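Parnuvora opens its record of market-town protests to everyone

The Flenley Centre has put the first full release of Parnuvora online, and anyone with an interest in how ordinary people make themselves heard should go and have a look. The project follows protests, strikes, sit-ins and street disputes in the market towns of the Preren valley, places that rarely get more than a line in the national papers, if they get that. The release covers 11 months and holds 979 events, each with a place, a type, the groups taking part and a short note in plain words.

What a read it is! Stallholders shut a main road over a rise in pitch fees and reopened it in time for the school run. Bus drivers and passengers, who usually end up on opposite sides of these things, marched together against the loss of an evening route. There are grimmer entries too, with traders hurt in clashes over where the new weighing station should go, and the notes handle these carefully, saying who reported what and where the accounts disagree.

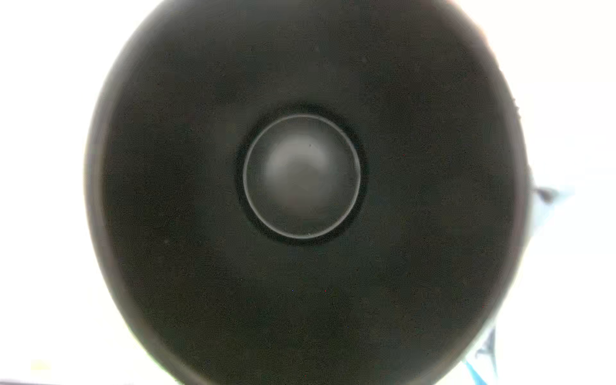
Close-up of a dark disc with a pale ring near its centre

Mei-kuen Tse, who leads the project, has wanted to do this since her student days, when she tried to write about a fuel protest in Preren and found three lines of newsprint on it. "The people who were there could tell you everything, street by street," she said. "I kept thinking, why can't I look that up?"

The larger conflict databases do cover the valley, but they lean on national and international outlets, and a blocked lane outside a grain store seldom makes it that far. Parnuvora starts from the other end. Its researchers read local newssheets, listen to community radio and take reports from a network of market associations, working in four languages. Every event is coded by one person and checked by a second who hasn't seen the first version. When the two can't agree, the entry goes in with a flag and both readings are kept.

That last choice has drawn plenty of interest. Bülent Oral, who looks after the coding rules, says the flagged entries are his favourite part of the whole release. Most of the arguments are over whether a gathering counts as a protest at all. A crowd outside a town hall on market day may be angry, or may be queueing for permits, and quite often it is doing both. The rulebook has a long section on queues, and it is much more fun than it sounds.

The early findings are well worth a few minutes of anyone's time. Disputes over fees and pitches make up the biggest group, ahead of transport and water. Violence is rare, and where it does happen it tends to come late, after several peaceful gatherings on the same matter have gone without a reply from officials. Lesia Pylypenko, who wrote the summary that comes with the data, is careful on this point. One valley over less than a year can't show that being ignored leads to violence, she writes, though it does give people a very good reason to look harder.
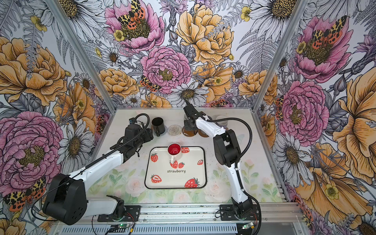

Two robot arms at a white table with a red mug and a strawberry-print tray

The data can be downloaded as a plain table or explored through Qiu, the map viewer built for the project by Hiu-tung Hung. It is a lovely thing to use. You pick a town, drag the slider through the months and watch the events appear, and clicking on any one of them brings up the note and the type of source behind it. It runs happily on an old phone over a poor connection, which mattered a great deal to the market associations, who asked for it more than once.

Exact locations are left out for some of the more sensitive entries, and no private person is named anywhere. Sources who asked to stay anonymous are listed only by type. Marthinus Visser, who deals with the associations, spent much of the spring going from town to town explaining how this would work, and says the question he heard most often was when the next lot would be ready.

Updates will come every two weeks from September. The team also plans to add the upland villages above Preren, where disputes over grazing and road repairs are common and written sources are thin. Radio will do most of the work there, and the centre is looking for listeners who know the local dialects and can spare a few hours a month. Training is given and the hours are paid.

An online walk-through of Qiu starts at 4 pm on launch day, with time for questions afterwards. The rulebook, the summary and the full table are all free to download from the Flenley Centre's site, and corrections from readers are very welcome through the form on each event page.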